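Adding a contact guard to a sink-wiping policy

The Plonon release notes say the wiping policy "handles contact natively." I read that as "we didn't test it against a hard sink." Commanded positions are fine until the basin sits slightly higher than your model thinks, and then the arm pushes as hard as it is allowed to. This page adds a guard layer in Flirkwood between the policy and the joint controller. You need a working policy, a wrist force estimate and a stop button within reach.

Step 1. Log before you change anything

Run the policy as shipped and record the commanded wrist pose, the measured wrist pose and the force estimate. Ceramic is a good test surface for this. A foam block will flatter your controller.

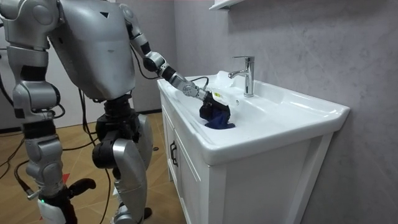
Wiping inside the bowl, cloth held in the gripper.

Plot the gap between commanded and measured height. If it grows while the hand stays put, the policy is winding up against the basin. Don't trust the success score in the Plonon viewer. It checks where the hand went and has no idea whether any wiping took place.

Step 2. Write the guard

Create guard.cfg next to your policy file:

axis = surface_normal
max_force = 30
window_ms = 300
on_trip = hold
retries = 2

Force is in newtons. The window is how long the limit has to be exceeded before the guard trips. The tutorials I've seen set it much shorter, and then the guard trips on every fold in the cloth. Leave on_trip at hold for now. The retreat option backs out along the last approach path, which may run straight through a faucet.

Step 3. Check the release state

The policy will happily report "cloth placed" with the cloth still in the fingers. Gate that transition on gripper opening plus a fresh perception check, taken after the arm has moved clear.

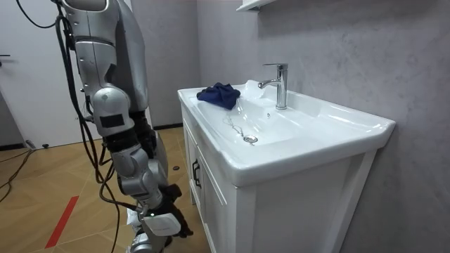

Weludora wrote in to say that the perception check is overkill and that gripper opening alone has been reliable in every run since March. Maybe so, with a stiff cloth. Fabric can snag on a fingertip while the encoder reads fully open, and I'd sooner pay for one extra look.

Step 4. Treat the rim as its own surface

A single surface normal for the whole sink is wrong. Split the model into bowl, rim and back ledge, and give each its own normal. The Fakir planner will offer to fit these from the point cloud. Glossy ceramic and chrome give it terrible depth data, so measure by hand.
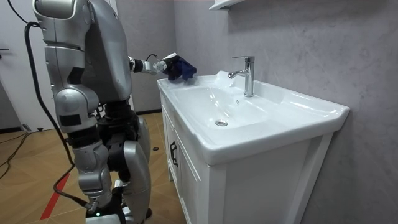 Once the regions are in, replay your Step 1 log through the guard offline:

flirkwood replay --guard guard.cfg --log run_699

Look at where it trips. Trips at a region boundary usually mean two normals disagree too sharply, so blend them over a short distance. Trips in the middle of the bowl mean the height is off. Raising max_force will make both go away, and you will have fixed neither.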